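Clumance Wrist Kit – evaluation notes and data card

Status: review unit, bought at list price. Last edited 22/10/2025 by Brisa Huerta.

What it is
A two-finger gripper, a small wrist camera and a recording script, sold as one box by Grondusis. The brochure promises "data in an afternoon". It does not specify which afternoon. Ours was in August.

What's in the set
2,280 episodes of short tabletop pick-ups, recorded by Jarrah Grimshaw and Hsiu-ying Kong. Each episode has wrist video, joint positions and a one-line task label. Labels were typed by hand, so expect "bannana".

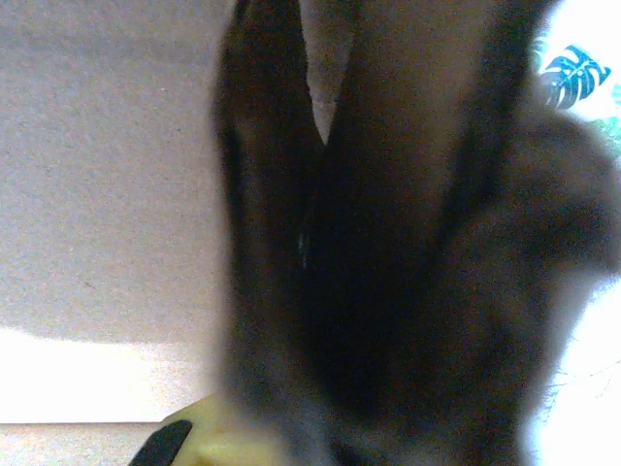
Exposure is fixed at the factory and the manual calls this a feature. Focus is fixed too, at a distance the fingers never visit. If your model needs crisp fingertips, buy a different kit or a different model.

Known problems
- Over 200 episodes have a timestamp gap at the start. They are listed in gaps.txt.
- The finger pads wore through twice. Spares come in packs of 4, shipping extra.
- Support replied once, to ask how we would rate support.

Verdict
Decent hardware, script best rewritten – Vlasta's version is in tools/. We kept the kit.

License
Research use only. Ask Brisa about anything else.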